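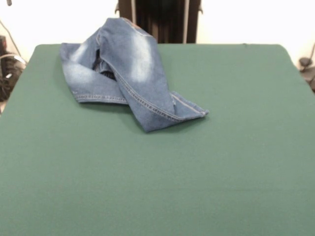 Laundry day, so this is a thread on folding jeans. I do mine on the big table with the green felt. The bed is too soft for it.

Print
E-mail

First thing is to find the waistband. Get hold of it with both hands and shake until the legs drop. I used to start from the hems and ended up with one leg over the side of the table.

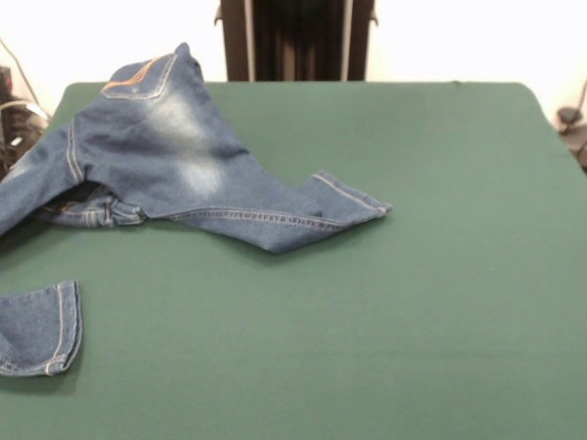

Pocket side up, legs still twisted.

Next, lay one leg on top of the other, back pockets out. Run your palm down the seams. Fold hem to waist, then in half again. That makes 4 layers of leg at each fold line, and 2 pairs sit side by side on my Festwood shelf. 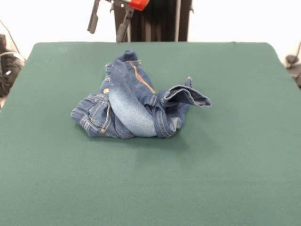 If the hems are turned up, flip them down before the first fold or you get a ridge. I skip ironing. Will do sweaters in October.

11 September 2025

Print | E-mail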